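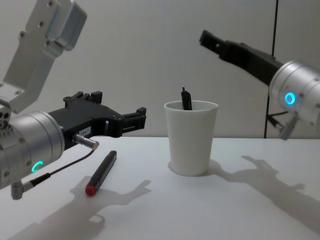

Issue 50

Okay, so I have worn the Bastcombe wrap cardigan from Karis pretty much every day since July, and I finally feel qualified to talk about it. I bought it in Tan (they also do a navy and a sort of mossy green, both sold out in my size by the time I got paid) and I wear a medium in nearly everything, so that's what I ordered.

First thing, the fabric! It's a cotton and modal knit, heavier than it looks on the website, and it hangs beautifully. I was expecting one of those flimsy wraps that clings to your bra straps and shows every seam of whatever you've got on underneath. It doesn't do that at all. The sleeves come down past my wrists, and I have long arms, so anyone under 5'4" is going to be rolling them. I push mine up to the elbow and they stay put through a whole morning of dishes and typing.

The tie is where I have opinions. It threads through a little slot on the left side and goes around twice, and the first week I kept missing the slot and ending up with a lump at my hip. You get used to it. My bigger gripe is that the ends aren't finished the same way. One has a neat folded hem and the other is just overlocked, and it has already started to fuzz. For the money I'd like two matching ends, please.

I wore it to dinner over a black slip dress, and on a Thursday to the office with wide jeans and loafers, and got a compliment both times. It's less good with anything high-necked. You get a weird bunching at the collarbone and spend all day tugging.

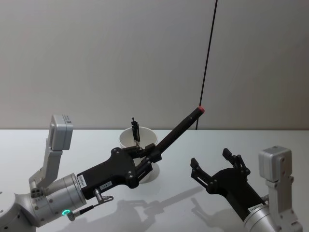
White cup, just left of center.

Washing: the label says cold and flat dry. I did that the first 3 times and then got lazy and hung it on the shower rail, and now the back hem dips a bit lower than the front. I kind of like it? But if you want it to stay even, do what the label says.

I also own the Ullcombe, their older wrap, and people keep asking me which one to get. The Ullcombe is thinner, shorter and has no pocket. It was my favorite for spring and it packs down to nothing in a carry-on. The Bastcombe has one pocket (one! on the right!) that fits a phone if you don't mind a saggy side. If you run cold, get the Bastcombe. If you mostly want a layer for restaurants, the Ullcombe will do you fine and it goes on sale more often.

Four stars from me. I'm taking one off for the tie, and I'm still going to buy the green if it ever comes back.

1,402 shares | 3 comments

Dougal Rankin
Bought the navy for my wife on the strength of your last cardigan review and she has the same fuzzy tie end. A dab of clear nail polish sorted it.

tallgirl_petra
Are the sleeves long enough if you're 6 foot? Every wrap I try stops halfway down my forearm

knitsandnaps
Mine pilled under the arms after a month, so maybe I got a bad one. Love the color though!!

400 likes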